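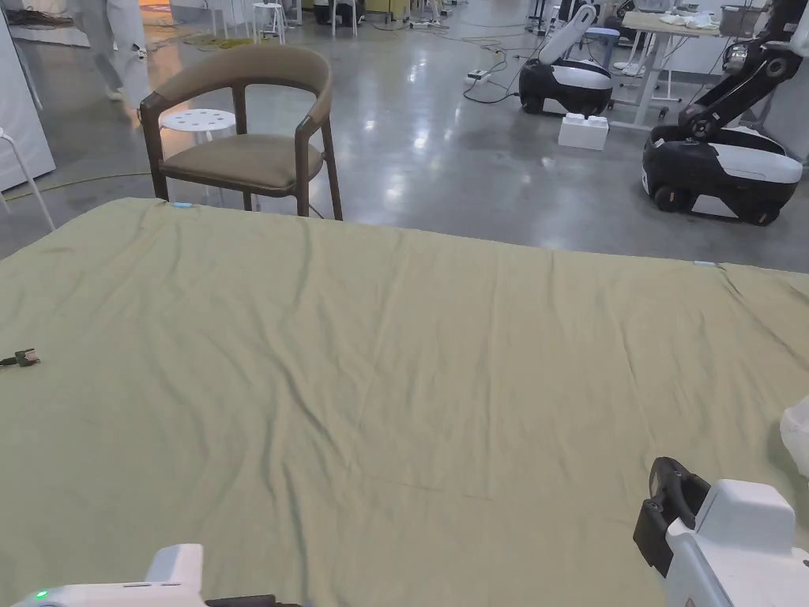
Workshop notebook / Linen and folding

2026-06-17

Right, cloths again. I've put off writing this up because my notes were on the back of a delivery slip and I could only find half of it, so bear with me (and Vega, if you remember it differently, scribble in the margin).

Started with the big green one. I still think of it as sage, although the Alcaraz order sheet calls the colour "moss", and I'm not going to argue with a mill. It's a lovely weight but it does hold a crease! Laid out flat it keeps those long soft diagonals, and smoothing by hand only seems to push them along to the next spot. My usual trick is to work from the middle out to the edges with the flat of the forearm, then lift the far edge and let it drop again. Gets most of them. The rest want steam, and I haven't got the patience on a Wednesday.

Things to write on the cupboard door so I stop looking them up:

Big cloths get folded in half lengthwise first, always. If you go crosswise first you end up with a brick that won't sit on the 9 cm divider in the Arkitz cupboard, and then somebody jams it in sideways and we're back where we started.

Washed cloths and new cloths live on different shelves. New ones still have the finish on them and they slide about like anything, so a stack of both leans over and ends up on the floor.

Check the corners before folding. I found a loose thread on one of the Randetti samples last November, pulled it (I know, I know) and lost a good stretch of hem.

The towels are a whole other business. Vega Llorente reckons a towel should be taken by two corners on the same short side and given one good snap, and I'm more of a lay-it-down-and-pat-it person. Hers is faster. Mine's neater, in my opinion, but I do end up walking back and forth around the bed a lot, and my knees had opinions by lunch.

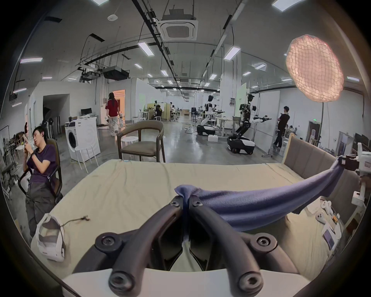

The thing to watch with towels is the twist. Pick one up by opposite corners and pull, and it rolls itself into a rope, especially the thinner ones. Once it's a rope there's no point trying to fold it from there. Put it down, open it out, find a short side and start again. I wrote "short side!!" on the slip twice, so I must have been feeling strongly.

Also, the beige sheet is a better surface for this than the bare mattress. The towel grips it a bit and stays where you put it. It still wants pulling tight at the far edge now and then, and it'd help if we all stopped parking papers and bits and pieces up by the headboard. I'm as guilty as anyone.

Washing: the Cornex powder is fine at a normal dose, but over 19 items in a load and the towels come out stiff. Smaller loads, then. Two if need be.

Still to do: steam the green one, relabel the shelves, ask Alcaraz whether they'll do the same cloth a bit narrower. And find the other half of that delivery slip, which had the measurements on it.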